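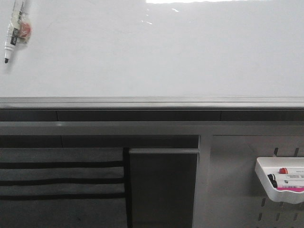
April 7, 2026. Lighting survey, parish church at Sedport, second visit. I start with the wiring of the north aisle, because on the first visit in February I did not reach it. The distribution board is behind the organ, and the labels inside are from two different periods, so the same circuit has two names. Before I left the workshop I tried to draw the circuits on the whiteboard, but it has old smudges in the middle and the thin lines were hard to read there. I copied everything to paper and will work from the paper.

Circuits 1 to 7 are clear now. Circuit 8 goes up the tower stairs and I lose it above the ringing chamber. Ezequiel thinks it feeds the old clock light. I could not confirm, the trap door was locked and the key is with the parish office, open only in the mornings.

Insulation test, nave, all lamps disconnected. Five circuits passed. The two on the south side are low, and the lower one is the circuit which passes under the gutter that leaked before the roof repair. I did the test two times with the same result. I would not put new fittings on this cable.

Old pendants: the brass is good, the lampholders are not. One of them broke in my hand when I turned it. Please, nobody should change a lamp there until we replace the holders.

Trial of the fittings for the roof timbers. The Folton one gives a soft edge and you cannot see where the light comes from when you sit in the pews. The Cakero is brighter but it makes a hard shadow behind each carved angel, and from the pulpit it goes directly in the eyes. I prefer the Folton, dimmed to 80 percent. The vicar looked at both and did not want to choose today.

Cable length for the nave and both aisles, measured along the wall plate: 1,093 meters, without the tower. Valdovinos quoted for less than this, I think they measured on the plan and forgot the drops — I will write to them and ask.

To do:
Key for the trap door, call the office before ten.
New labels for the board, one name for each circuit.
Ask Ezequiel Medrano for his photos of the junction box in the vestry.
Bring the long ladder, the short one does not reach the second timber.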